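Droswood Robotics Releases Results on Low-Cost Arm Learning From Mixed Kitchen Demonstrations

DROSWOOD, December 24, 2023 - The Droswood Robotics Group today released the results of a study on how small robot arms learn household tasks from recorded human demonstrations. The study, called Hendby, found that an arm trained on demonstrations from several operators handled soft food items more reliably than one trained on a single operator's recordings.

The group recorded 3,365 demonstrations of short tabletop tasks and kept 2,869 of them after review. Recordings were dropped when the camera stream lost images or when the operator stopped before the task was finished. In each one, a person guided the arm through a task such as moving a slice of bread between a toaster and a plate.

Bread was chosen as the main test item. A slice bends, sheds crumbs and changes stiffness when it is toasted, and a grip that works on one slice may crush the next. 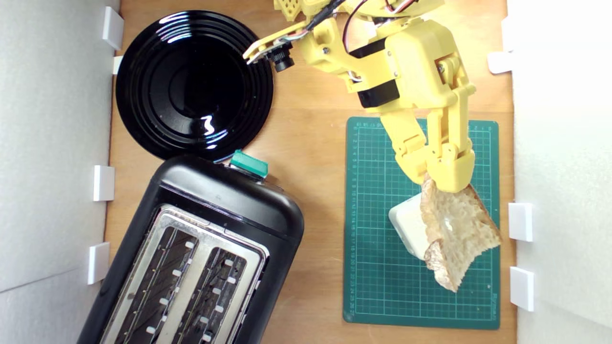

By Oriana Ibarra, Droswood Robotics Group

The policy was trained in 2 stages. The first used all of the reviewed demonstrations, whatever the task. The second used only the bread recordings, with the starting position of the slice shifted from one recording to the next. The same arm design, with 3D-printed parts and hobby-grade servos, was used throughout.

"We wanted to know if it hurts to mix people who move differently," said Keyvan Pakzad, who led the study. "One operator grips near the crust and another goes for the middle. We expected the policy to get confused between the two. It did better with both."

The final evaluation covered 276 trials. The policy trained on mixed operators completed more of them than the single-operator version, with the largest gap on trials where the slice started at an angle to the gripper. Both versions had trouble with very thin slices, and neither could recover a slice that had fallen flat against the table.

"Picking up a flat slice is still an open problem for us," said Jamshid Sharifi, who ran the evaluation. "A two-fingered gripper has very little to hold on to - people slide a fingernail under the edge, and we don't have one."

Esmaeil Jafarzadeh and Boris Golob wrote the training software, Lenine, which will be made available with the dataset in March. The release will include the printable arm parts, the reviewed recordings and the full list of trial outcomes, failures included.

The group's next study will use the same method on wrapped items and sliced fruit.

Requests for the technical report can be sent to the Droswood Robotics Group press office.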